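Llevo gafas desde los 15 años y ahora tengo 47. En este tiempo he vivido en tres países y he comprado gafas en todos ellos, y tengo una opinión que quiero defender: los precios de las gafas deben estar escritos, completos, en el escaparate.

En enero fui a una óptica de la cadena Trallari, en el centro de la ciudad donde vivo. En la puerta había un cartel que decía «monturas desde 38 euros». Me pareció un precio razonable. Elegí una montura sencilla, me hicieron la revisión de la vista con mucha amabilidad y después empezó la segunda conversación, la que yo temo siempre. El cristal básico no estaba incluido. El tratamiento contra los reflejos era aparte. Mi graduación, según la vendedora, «pedía» un cristal más fino, y ese también era aparte. No discuto que todo esto cueste dinero. Discuto el momento en que me lo dicen, cuando ya he pasado una hora en la tienda y me da vergüenza levantarme.

Para una persona que habla español desde mayor, como yo, esta conversación es todavía más difícil. Entiendo las palabras, pero no sé cuáles son consejo médico y cuáles son venta. En Clastholm, donde viví antes, compraba en una tienda pequeña, Zwahlen. Tenían una hoja pegada junto a la caja con tres columnas: montura, cristal, total. Cada cliente podía leerla con calma y marcharse sin dar explicaciones. Yo me marché dos veces y volví la tercera.

Un conocido del sector me respondió que una hoja así es imposible, que cada ojo es diferente. Acepto que lo es. También cada muela es diferente, y mi dentista me entrega un presupuesto antes de abrirme la boca. Si un caso es especial, se escribe «caso especial» y se explica el suplemento.

Con las gafas de sol graduadas el problema crece. El tinte se presenta como una cuestión de moda y se cobra como tal, aunque muchas personas las necesitamos para conducir.
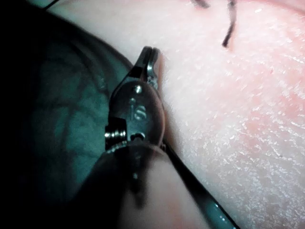
*Gafas de cristal oscuro, vistas muy de cerca.*

Las mías, de la marca Flurketti, me costaron 100 euros más de lo que anunciaba el folleto. Las pagué y las uso todos los días de verano. Estoy contento con ellas, y precisamente por esto me molesta el folleto: habría pagado la misma cantidad si la hubiera visto escrita desde el principio.

No pido precios bajos ni una ley nueva. Pido una hoja de papel al lado de la caja, con el total en la última columna y en letra grande, ya que hablamos de clientes que no ven bien.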